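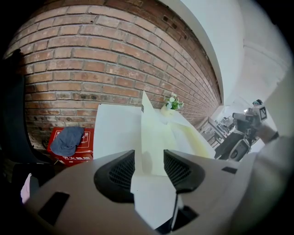 The shop on Hatadbridge started as a stationery counter and now sells mostly paper goods that the owner folds and cuts in the back. She opened it 12 years ago under the name Elham, and she still does most of the making herself, with one assistant in the mornings. Her back room has a brick wall on one side, darker toward the floor, and white plaster on the other. A small cream-colored vase of white flowers stands against the brick, behind the folded paper.

"The bricks were covered when I rented the place," she says. "I took the old paneling off one January and decided I liked them. The lower ones are in bad shape. I brush them down and they look the same a week later."

She works in white almost all the time. Color comes in later, if a customer asks for it, and usually as a ribbon or a printed band. Her reason is practical.

"White shows me every mistake. If a fold is a little off, the light catches it and I see it right away. On dark paper I might miss it, and then the customer finds it at home."

Most of her orders are for table cards, small gift boxes and tall folded pieces that stand on their own. The biggest order so far was 266 place cards for a wedding, all scored by hand.

"I did 32 the first evening and thought, fine, this is easy. Then my wrist started to hurt. I finished them, but now I ask for six weeks on anything that size."

The board is for support. She leans sheets against it while glue sets, and she uses its edge to check that a fold stands up straight. She has tried metal bookends for the same job and went back to board – they left marks.

Her paper comes from Adier, a supplier she has used since the second year. She once tried to switch to something cheaper and ended up giving the whole pack to a neighbor's kids for drawing.

"It cracked along the fold. You could hear it."

Asked about classes, she says she ran a few with Sarıgül, the café next door, and may do it again in the fall. The room holds four people if they don't mind bumping elbows. She would keep it to one simple shape, a box with a lid, and let people take their practice sheets home.

For now she wants to get the holiday orders sorted and find a second shelf for the finished pieces. The first one is full, and she has been putting boxes on the stairs.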